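Folding on the Bed: the Markby Method, Looked At Again

Oda Haugland
October
4 min read

I have been told for years that the right way to fold clothes is on the bed. Yaw Ankrah said it again at the Markby open evening and got a lot of nodding. I went home unconvinced and with a leaflet.
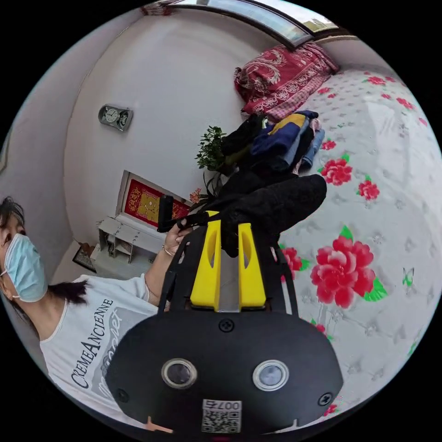
The leaflet says the bed is the largest flat surface in most homes. Large, yes. Flat I would argue with. Mine dips wherever I kneel on it, and a neat stack of jumpers leans over before I have got to the socks. The kitchen table does none of this, and you can stand up straight at it.

Folded clothes on a bed, with a green plant close by. Tidying people are very keen on a plant. I can't say it has ever helped me get a sleeve straight.

A dark, fleecy sort of garment, folded. Fleece is where most folding advice falls down for me. It springs back, it takes up twice the room of a cotton shirt and it picks up every bit of fluff going. Yaw's advice is to fold it in three and press the air out. I tried that on an old Koltska zip-up and it was fat again by teatime.

A little white shelf unit on thin legs, against a white wall. Open shelves look lovely in other people's rooms. In mine they get dusty, and whatever I put on the bottom tier is forgotten until spring.

Red picture up on the wall, gold-yellow in the middle, and a small red flower decoration near it. No complaints from me. I would sooner look at that than at the beige prints they hand out at Gatcombe.

Wall clock, small and grey, with two dials. The leaflet allows 13 minutes for a full basket. I have never once managed it, and my basket isn't a big one. Anyone who has should write in and say what they leave out (I suspect fitted sheets).

Pilkington's are doing the next evening and I have put my name down, mostly to ask about the fleece. I'll keep using the table until I hear something better.

Last updated: October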